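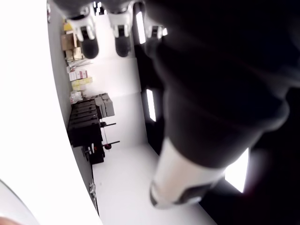 Page last changed: May, 16:40

Votdale handling cell: progress report to Evska, second period
Prepared by Wendy Sedgwick, Pekthorpe site

Status: trials suspended. Hardware intact, no injuries.

The period plan called for 3,000 pick cycles with the wrist camera feeding position corrections to the arm. We stopped at 2,000 after a collision between the gripper and the arm's own body. The white finger mounts and black fingertip pads pass close to the arm when the wrist is folded back, and the planner accepted a folded pose it should have rejected.

Cause. The self-collision model still held the dimensions of the previous gripper. The new finger mounts are longer, and the margin set in the planner did not cover the difference. The protective stop triggered on contact force, as designed, but only after the left pad had touched the arm. Fionnuala Mac Giolla reproduced the fault 4 times at reduced speed, using the logged joint positions.

A separate fault was found during the same checks. In steep wrist poses the bright light panels in the room enter the camera view and the exposure drops. Two corrections logged before the stop were computed from underexposed images. They did not cause the collision, but they would have been sent to the arm without a warning.

Actions
Gripper model replaced and checked against measured parts: done.
Folded wrist poses blocked in the planner: done.
Corrections rejected when exposure is out of range: in test.
Force threshold for the protective stop: under review with Hennessy.

Full-speed running stays locked out until the last two items are closed. The remaining cycles move to the next period. No change to the budget is requested.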